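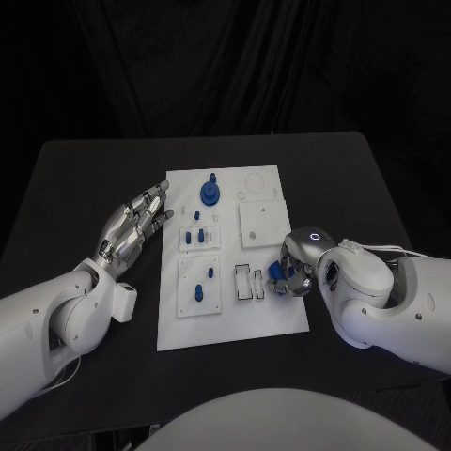 Bench Tips: Setting Up a Board for Two-Arm Assembly Trials

Last updated May 8, 2021. Notes kept by Lemlem Ejigu and Hagos Zeleke.

These tips come out of the Dinsa insertion study, which ended with 3,004 logged trials on one bench. The study compared 2 ways of getting a part to its hole. In the first, the hand goes straight to the target and pushes. In the second, the fingertips touch the part down next to the hole, slide it until the force reading changes, and then push. We call these direct and touch-first. Most of what follows applies to any bench where a pair of arms works on small parts.

Background and table

Hang a black curtain behind the table and make sure it reaches past both sides of the work area as the head camera sees it. Folds are fine. A shiny backdrop is worse than a wrinkled one. We began with a painted panel and lost most of a week to a bright patch that moved whenever someone opened the door.

Keep the tabletop dark and matte. The board should be white and the moving parts should be a single strong color. Blue worked for us. The part finder then has three easy groups to separate: dark table, white board, blue part. White plates on a white board are harder, and we did not try to find them by color at all. Their positions were taught by hand once per layout and stored in Aten with the layout name.

Check the lights after any change to the curtain. Metal fingers pick up highlights, and a highlight that falls across the edge of a plate looks a lot like a gap in the plate.

Placing the board

Put the board with its long side running away from the robot. The near end is the hardest place to work, as the wrists have to fold back toward the body, so leave it clear if the layout allows.

A small turn of the board does no harm so long as it is measured. We found the board again at the start of every block by touching two corners and one edge. Do this before the first trial and after every pause. Mulugeta Moges once leaned on the table during a break and a full block had to be thrown out.

Scribed outlines on the board are worth the trouble. Use them for parts that stand in the open without a plate. They let the person doing the reset put things back without a template. 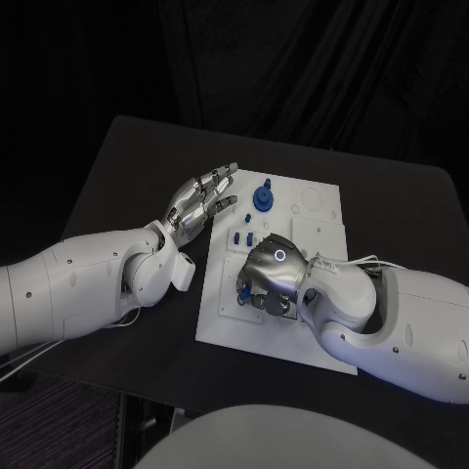

Working space for the hands has to be planned before the plates are fixed down. On paper a layout can look roomy, but a multi-finger hand covers far more board than the part it holds. Curled fingers also hide the part from the head camera. When the right hand is down on the lower-left plate, the blue object in its grip is partly covered by the fingers, and a camera looking down from the head can't be trusted for the last bit of travel. We took the estimate from the camera before the hand closed in, froze it, and let finger force handle the rest. The idle hand should be held open above the board, near the far left corner, where it touches nothing. Parking it lower saved time in theory and knocked pegs over in practice.

Cables

Run the hand cables along the top of the wrist and clip them there. Leave enough slack for a full wrist turn, then do that turn slowly with the power limit set low and watch the bundle the whole way. A cable that pulls tight near the end of travel adds a side load, and the force log will show it as contact. In the early Dinsa data this produced a run of false touches on the right side of the board. Gerrit De Graaf found the cause by plotting false touches against wrist angle.

Cables at the base of the arm need less care. Keep them off the table edge.

Resetting between trials

– Reset in the same order every time, starting at the far end of the board.
– Stand pegs upright if the trial calls for upright. Check from the side.
– For parts that start lying down, note which way the long axis points.
– Wipe the fingertip pads at the start of each block.
– Do not nudge a part after the reset has been confirmed. Confirm it again.

The person resetting should not know which method comes next. We had the Aten queue hide the method name until the arms moved. Small habits creep in otherwise, such as standing a peg a bit straighter for the method one hopes will win.

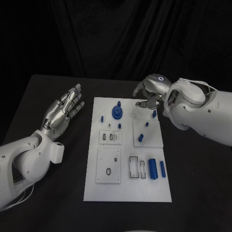
Blocks of 100 trials were about as long as anyone could reset with care. After that the error rate of the person went up faster than the error rate of the arms. Change the person between blocks and write the name in the log. It is the one column we nearly left out and the one we used most.

Scoring

Decide what counts as seated before the first trial. We used a depth reading from the hand plus a short upward tug. If the part came up with no resistance, the trial failed, even where the depth looked right. Record the failure type with one word from a fixed list: missed, tilted, dropped, stuck, stopped. Free text can go in a second field. Lemlem Kahsay wrote the list and it held up, apart from "stuck", which two people read in different ways until November.

Run both methods inside every block, mixed in random order. Pads wear, lights drift and the board creeps, and blocks given over to one method will carry all of that into the result.

What the trials showed

Touch-first was slower on every part. It failed less often on plain pegs, and the difference was largest where the board had been turned from its usual position. On parts with a wide flange it gave no benefit we could measure. The slide catches the rim of the flange and the force change comes too early. For those parts use direct, with a slower final push.

Tilt was the most common failure for both methods. Gripping lower on the peg reduced it – the fingers need clearance to the plate, so this works only on tall pegs. On short pegs we tried a softer pad from Vunora and saw no clear change, though that set was small and should be run again.

The results hold for this bench. The Plindden group repeated 2 of the blocks with a stiffer wrist setting and found a smaller gap between methods. Their board also had tighter holes, so the cause is still open.

Storage

Keep spare pegs in a closed box, sorted by size, with worn ones marked on the end face. Store the board flat. Aten layout files go in the same folder as the force logs, named by board and block.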